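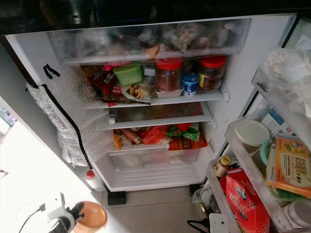

*The fridge, Sunday, nuts and all.*

24/07/2022

Second day home from the chamber music week and my left hand still feels like somebody stood on it. I slept until nine, ate standing up, and then put the viola case on the bed and just looked at it for a while.

So, the concert. We played the Amaral quintet second, right after the break, and I was so nervous about the slow movement that I forgot to be nervous about the opening (which is where I came in a bar early, naturally). Teodoro Meléndez covered for me so smoothly that my own sister, in the third row, had no idea. I owe him a large dinner. The hall holds 201 and it was close to full, lots of people fanning themselves with the program, and one man who clapped after every single movement. I loved him!

The slow movement was good. I'm writing it down because I'll have talked myself out of it by Wednesday. We took it slower than we ever had in rehearsal, and the cello held that low note under me and I stopped thinking about fingerings altogether. Then the finale went off like a dropped tray, but a cheerful one.

Teodoro wants to keep the five of us going as a proper group. He already has a name, Flikatora, and I can't tell if it means anything or if he just likes saying it. He says there's a church in Skevik that would have us in October, 70 minutes with no break, and they pay gas money. I said yes before he'd finished the sentence - then lay awake half the night wondering when I'm supposed to practice. The second violin hasn't answered yet. She has the new baby, so we'll see.

Played scales this afternoon for roughly half an hour with the windows shut. The A string is going false up high and I need to order another one, plus rosin. Also have to mail back the Hamico parts I borrowed, and erase my pencil marks first, including the rude one on page 2.

Call Mom tomorrow. She wants the recording.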